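Waste bin practice revised at Weldu guest rooms

Weldu has changed how small bins are lined, filled and emptied in the 60 guest rooms of its Onda building. The revised procedure took effect in March and covers round bins in bedrooms and in the ground-floor workshop area.

Under the old rule, packaging of all kinds went into one liner and was sorted at the loading dock. A check of 303 liners found 43 with cardboard that could have gone to paper recycling. Most of it was food cartons and pieces cut from shipping boxes.

The liner is now folded over the full rim before use. Flat cardboard is kept out of the bin and stacked beside it for separate pickup. Wrappers and soiled paper still go in the liner – cartons are crushed first.

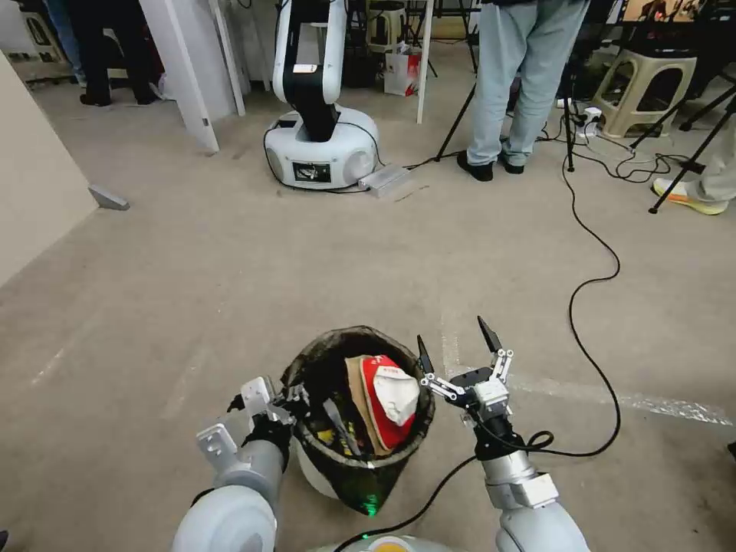 Liner size and supply

Liners come from Skumwood and replace the Nekia type used until last winter. The new bag is longer, and the extra length hangs outside the bin. Jasper Van der Linden, who manages building services at Weldu, said the longer fold holds better when a bin is tipped.

"The short bags slid down as soon as a carton went in," he said. "Then the bin itself had to be washed."

Bedroom floors are carpeted, so dropped packaging is picked up before vacuuming. Bins are emptied at 10 a.m. and checked again in the afternoon on changeover days. The first 29 rooms have been supplied with the new liners, with the rest to follow by floor.

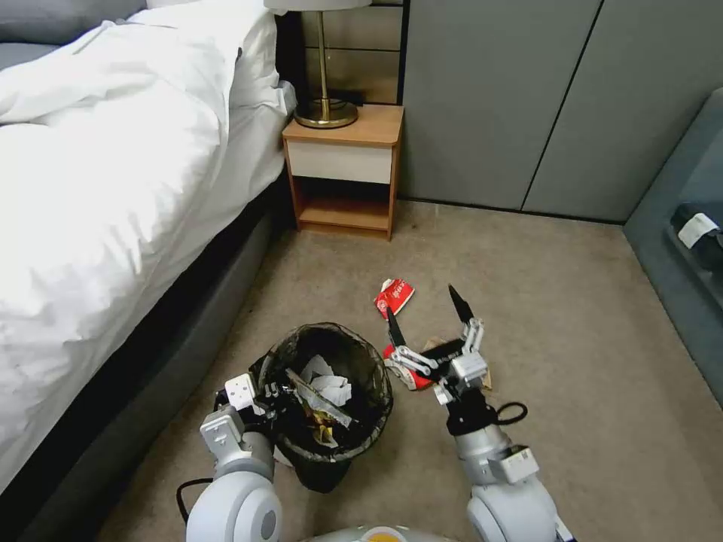 Lined mesh bin with red packaging and cardboard on the bedroom carpet.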